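The Pivasano table, up close

I've wanted a pale wood table in the workroom for years, and this one has been with me since September. The model is called the Pivasano, it came from a little shop named Wolavwood, and it measures 2430 by 1219 mm (so yes, the door had to come off its hinges). I paid 296 for it in the end, which I still think was a steal!

Everybody asks about the color first, but for me it's all about the grain. I could stare at it through a whole cup of coffee.
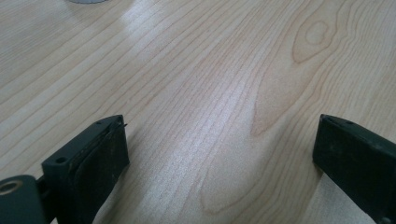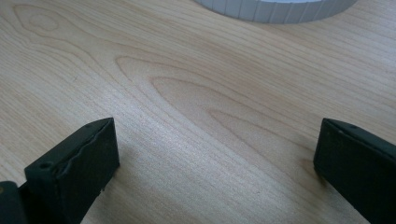 Pale top, fine diagonal lines, and those big arched cathedral figures I keep going on about. The oval knot-like swirl is in the upper right of the first one, and it's my favorite spot on the whole table.

I wipe it down with a damp cloth in the evening and that's my entire routine. The matching bench, the Jona, is next on my list (if I can find somewhere to put it). I'll add more pictures once it gets here, plus the shelf I started sanding last month and then sort of forgot about.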